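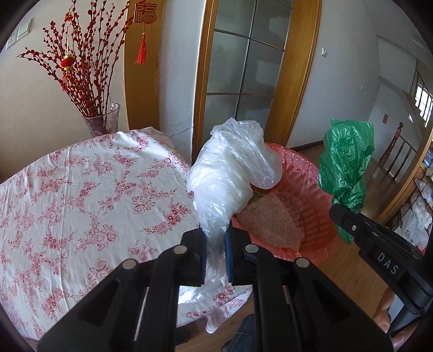
## Waiting on Mum's file

My mother was adopted in 1958, through an agency in Trostance that has since changed its name, merged, changed its name back and been swallowed by a department. She has known this all her life. What she hadn't done, until last January, was ask for the paperwork, and when she finally did she asked me to do it, on the grounds that I own a printer.

A few of you at the Lerus group wanted to know how it went, so I said I'd write it up for the newsletter. It is still going, which is part of the answer.

The form is short. It asks for her name, her date of birth, her adoptive parents' names and, in box 3, her name at birth. If she knew her name at birth she would be most of the way home and could skip the form. I rang the office and asked what people usually put in box 3. The woman on the phone said most people leave it blank, and that a form with a blank box is sometimes sent back as incomplete. I asked which it would be in our case. She said to write "unknown" and use black ink.

The fee was 30 dollars by cheque. Mum has one chequebook left, from a bank branch that is now a nail salon, and she wrote the cheque with the sort of ceremony I remember from school trips. Then she wanted to know whether it was rude to pay. She felt she was buying something that had been hers in the first place. I said it was probably for the photocopying.

We talked a lot in the weeks after that, more than we had in years, mostly in the car. She told me her parents had always celebrated two days, her birthday and the day they drove to Trostance to fetch her, and that on the second one she was allowed to choose supper. She chose pancakes every year. My uncle, who arrived by the ordinary route, complained about it well into his forties. He had a point! There was no day for him except the usual one, and he had to share the cake.

She also told me she had been to the Sevivach library twice, before I was born, to look through old newspapers, and had come home both times without opening one. She read gardening magazines in the reading room and caught the bus back. I had never heard any of this.
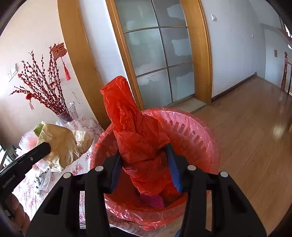 The first envelope was thin, and we both assumed it was bad news. It held a letter of acknowledgement and a brochure about managing expectations, with a photograph of a sunset on the front. Mum read the brochure from start to finish and said hers were already pretty well managed, thank you.

The second was a summary, a page and a half, with the names taken out. Her birth mother was "of medium height, neat in appearance and fond of music." Her birth father was "said to be tall." That is everything there is on him. Mum is not tall. I'm not either. My brother is, and has been unbearable about it.

There was one more line that I'll pass on, with her permission. The worker who wrote the notes recorded that the baby "settles well when sung to." Mum put the page down at that and went off to see to the washing, and I didn't follow her, and when she came back we had a sandwich.

According to the covering letter the full file runs to 356 pages, which seems like a lot for someone who was in care for eleven weeks. I suspect most of it is people writing to each other about mileage. Getting any of it means a second form, a second cheque and a meeting with a worker at the Lopes office, who goes through it with you in person. Mum has filled in the form. It is on her fridge under the lobster magnet. She says she'll mail it when she's ready, and I've stopped asking, though I do check the fridge when I go over for the milk.

If you're starting your own search, photocopy everything before you send it, and phone in the morning. I've put a spare copy of the form in the blue binder at the Lerus meeting room. Box 3 is just as it was.

You are receiving this newsletter because you signed up at a meeting or online. Unsubscribe or update your preferences at any time.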